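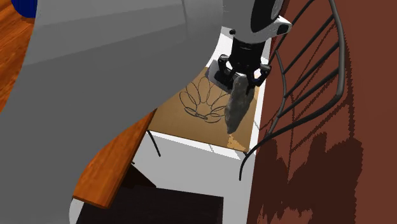

Est-ce que je vais vraiment me remettre au pain au levain cette année ? Je crois bien que oui, j'ai même ressorti le bocal hier soir.

Avril, 22 heures passées, la cuisine sent la farine de seigle et je devrais dormir. Bronisława m'a donné un bout de son levain, qu'elle appelle Pawłowska comme sa grand-tante, avec interdiction formelle de le laisser mourir (le dernier a fini au fond du frigo, gris, on n'en parle plus). J'ai pesé 900 grammes de farine, de l'eau, du sel, et j'ai pétri en écoutant la radio — mal, comme toujours, avec de la pâte jusqu'aux coudes !

Tobias prétend qu'il faut cuire 38 minutes en cocotte, couvercle fermé presque jusqu'au bout. Moi je l'enlève plus tôt, j'aime quand la croûte est bien brune et qu'elle fait des miettes partout. On s'est chamaillés au téléphone là-dessus pendant une éternité, et puis il m'a demandé de lui garder l'entame.

La pâte est sous son torchon. Demain, penser à racheter du seigle et à rendre la balance à maman.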